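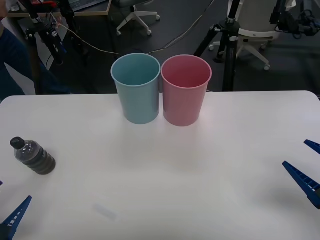
I've been trying to drink more water since June, mostly on the advice of a dentist who thought my mouth was too dry. I expected it to be easy. You fill something up and drink it.

The first problem was the tap. Our building is on the Grallon side of town and the water is hard enough to leave a white ring in the kettle after 2 days. It's safe, it just tastes like chalk when it's warm. I bought a Strebel filter jug, which takes up most of a refrigerator shelf and helps more than I thought it would. The cartridges are not cheap.

The second problem was remembering. I put Clusavent on my phone, an app that buzzes every hour and asks how much you've had. My total for the first full day was 2,510 milliliters, and I was up three times that night. The next day I forgot to log anything after lunch and it told me I was behind. By the end of the second week I had turned off the buzzing, and then I deleted it.

What works is tying it to things I already do. I have a glass when I get up, one while the coffee brews, one when I get home and one with dinner. I stop at 8 p.m. – that part matters if you're a light sleeper. On days when I walk the Vasolance trail I drink more without thinking about it.

I can't say my skin looks better or that I have more energy. I get fewer afternoon headaches, though I also cut back to two coffees at the same time, so I don't know which one did it. The dentist wants to see me again in the spring. I still need to order cartridges before then.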